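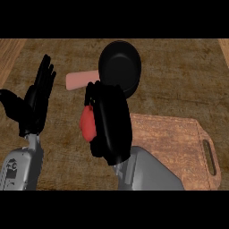 On screen at the Fonseca stand: right hand holding the red piece, left hand open.

Open day at the Inar teaching lab, Sultport

I got to Sultport just after the doors opened on Monday, March 3, 2025, and went straight up to the second floor, where Fonseca had the simulator running. I'd been told to start there before the line got long, and I'm so glad I did! I ended up spending most of my morning in that one room.

Zulmira Sampaio was running the station. She had a headset pushed up on her forehead and a pair of tracked gloves on, and she was teaching a two-armed robot some kitchen work by doing it herself, with the simulated hands copying hers on a big monitor. Every run gets recorded, and the recordings are what the robot learns from later. For this job the team wants 400 of them. They were at 40 when I walked in (Zulmira had been at it the Friday before as well), and the count went up slowly while I watched, because she throws out any run she doesn't like.

The table in the simulator is a beat-up brown thing with a cutting board over on the right side and dark cookware toward the back. Nearly all the action was in the right hand, with a soft red piece of pretend food. I asked why the left hand just stays up and open. "Resting pose," she said. "If I let it wander, the robot learns to wander." She keeps her own left hand raised the whole time too, and you can tell by the end of a session, she was shaking out her shoulder between runs.

Then I got a turn! The gloves are snug and a little scratchy at the wrist. You don't feel anything when the fingers close, so you have to go by what you see, and my first try ended with the red piece rolling off toward the cutting board. Second try, same thing. Zulmira's tip was to bring the fingers together gently and keep them close to each other, and on the third go I got it and held it, and a kid behind me clapped. Mine were not saved with the good ones, which is fair.
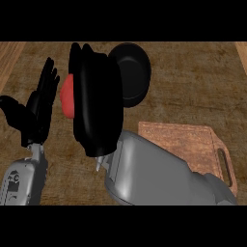
Downstairs with the Dakberg arm

The ground floor had a real arm from Dakberg bolted to a bench, and Mafalda Valente was teaching that one the old way, by grabbing it near the wrist and walking it through the motion. No gloves, no headset. You press a button, the joints go slack, and you just push. It is heavier than I thought it would be, a bit like moving a desk lamp with a sandbag on it.

She let six of us try in a row, placing a foam block in a tray. The arm played each one back right after, hesitations and all. Mine had a funny little dip in the middle where I'd changed my mind, and the arm did the dip perfectly. I made her play it twice.

I asked which way she prefers. By hand for one arm and a simple path, she told me, and gloves as soon as there are fingers involved.

Getting there: bus to the harbor stop, then walk up the hill. Coffee is on the ground floor by the stairs, and the simulator room gets warm, so leave your coat on the rack.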